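3. Applying the safety rules in simulation

The Flallolero cell was built in simulation before any time was booked on the real arm. Our aim in this section is to show that the operating rules set out in section 2 can be written as checks and run against the model, so that a breach is logged in the same way on both systems.

The task is a simple pick: three dice on a square board, one red, one green and one blue, within reach of an arm fitted with a two-finger gripper.
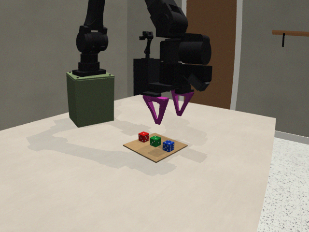 Rule 1 sets the approach. The fingers must be fully open before the gripper moves below the clearance height, and sideways travel under that height is not allowed. Rule 2 limits joint speed while the gripper is inside the board zone. Rule 3 requires a stop if the planned path of one arm enters the volume reserved for another.

Each rule was coded as a separate monitor in Evura, with no access to the controller. We consider this separation good practice, as a fault in the planner cannot then hide itself.

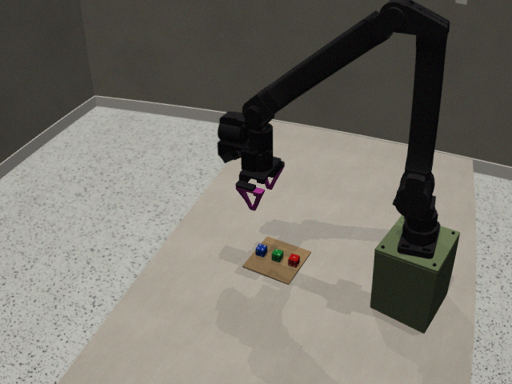

The monitors were run over 159 trials. Rule 1 was broken in 9 of them and Rule 3 in two. Rule 2 was not broken. All of the Rule 1 breaches came from the same error, in which the open command was sent but not confirmed before descent. The Beddoe planner now waits up to 900 ms for confirmation and aborts if none arrives.

The Rule 3 breaches have not been explained and are carried forward to section 5.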